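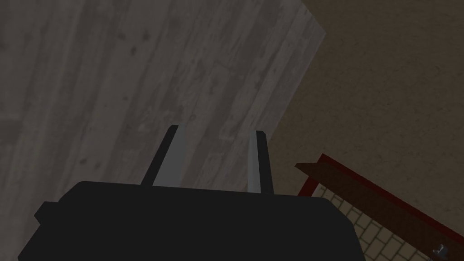 Pinza de dos dedos, abierta, sobre una superficie de madera. Imagen simulada por ordenador.

Cómo cambia un taller cuando llega un robot

En el taller de Lotum se preparan cajas con piezas pequeñas. Antes, cada pieza se tomaba con la mano y se dejaba en su caja. Desde agosto, una parte de esa tarea la hace un brazo robótico llamado Plovley.

El brazo termina en una pinza. Sus dedos se separan, bajan a los dos lados de la pieza y se cierran. Después el brazo se mueve hasta la caja y la pinza se abre. Esta serie de pasos se llama ciclo. El ciclo de Plovley dura 30 segundos.

¿Cómo sabe el robot adónde ir?

Sigue un programa, es decir, una lista de órdenes escrita por personas. Antes de usar una orden nueva, el taller la prueba en una simulación: un dibujo en tres dimensiones que calcula el ordenador. Si la pinza choca con la mesa del dibujo, no se rompe nada. Se corrige el programa y se repite la prueba. Para el primer programa hicieron falta 237 pruebas.

¿Qué hacen ahora las personas?

En el puesto trabajan 2 operarias por turno, igual que antes, pero con otras tareas. Una revisa las cajas llenas y aparta las piezas con defectos. La otra vigila el brazo y lo detiene si una pieza queda mal colocada — para eso tiene un botón de parada. En cada turno se llenan 511 cajas.

El cambio tiene ventajas e inconvenientes. Las operarias repiten menos el mismo gesto de la muñeca, que con el tiempo puede causar dolor. En cambio, tuvieron que estudiar un curso para manejar el brazo, y vigilar una máquina durante horas también cansa. Por eso se turnan en los dos puestos.

Palabras nuevas

Automatizar: hacer que una máquina realice una tarea siguiendo órdenes ya preparadas.

Operaria: persona que trabaja con una máquina o en un puesto del taller.

Simulación: ensayo hecho con un ordenador.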